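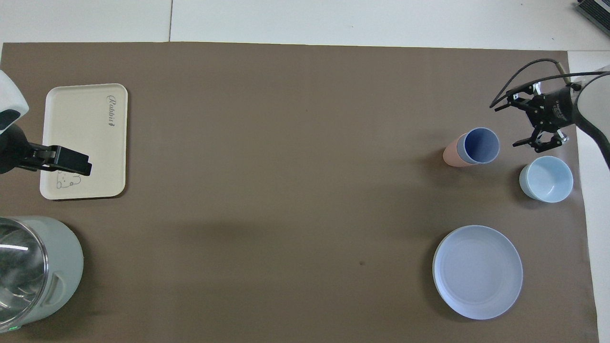 To: Manipulation Teaching list
From: Lirkia Teaching Data Office
Date: Sep 2, 2021
Subject: Re: Tableware tasks, two-arm stations: order of work and rejected episodes

Members are thanked for their comments on the draft protocol. The reply below deals with the points raised by the Rolus site, whose message is quoted in part.

> We have now recorded 131 episodes of the tea setting task by remote
> control. Our operators ask whether the cups must always be moved
> before the bowl and the plate. The draft says "cups first" in section
> two but the checklist leaves the order open.
>
> We would also like guidance on hesitation. Several operators stop
> with the fingers over an object while they judge the depth on the
> monitor. Are these episodes to be kept?
>
> Finally, can the kettle be removed from the station? It is never
> grasped in this task and the left arm has to work near it.

1. Order of objects. The checklist is correct and section two will be amended. The operator may choose the order, provided that it is stated in the episode note before recording begins. Where the cups start close together, as the blue and the salmon-pink one do in the layout shown at the head of this message, the right arm should come to them from above. A sideways approach tends to push one cup into the other, and the policy trained at Dhanial in the spring learned to do precisely that.

2. Hesitation. Short pauses are to be kept. A pause long enough for the operator to take a hand off the controller should be marked, and the episode sent to the review folder. It should not be trimmed locally. Of the 202 episodes reviewed at this office in the last round, 36 had been trimmed before they were received, and in most of these the gripper position jumped at the cut. They could not be used.

3. The kettle. It is to remain. The task is intended to be learned with an unused object present, and the kettle should stand in the near left corner of the station, beside the brown mat and tray area, where the left arm can reach the tray without passing over it. Sites which find the clearance too small may move the tray further from the operator, but should then do so for the whole session and record the change.

4. The tray. Two sites have asked whether the printed side matters. The cream tray with the word "Rabbit" is to be placed with the word running sideways and nearer the far end, and the small rabbit drawing nearer the operator. The middle of the mat is left clear at the start for the transfer between arms.

5. Teaching by hand. The Altora site has asked to submit episodes in which the arms are guided directly by a person standing at the table. These will be accepted as a separate set — they must not be mixed with remote control episodes under one task number. The guiding person's hands should stay behind the wrist joint wherever possible. Gripper opening and closing must be logged from the pedal, as the finger reading alone has proved unreliable when the arm is held.

6. Quantities. Each site is asked for 300 accepted episodes by the end of October. Rejected episodes do not count towards this figure, but they should still be uploaded with the reason for rejection given in full words. Codes differ from site to site and the office is unable to interpret all of them.

The amended protocol will be circulated to this list once section two has been corrected. Until then, where the draft and the checklist disagree, the checklist is to be followed.

Replies should be sent to the list and not to the office address.

Teaching Data Office
Lirkia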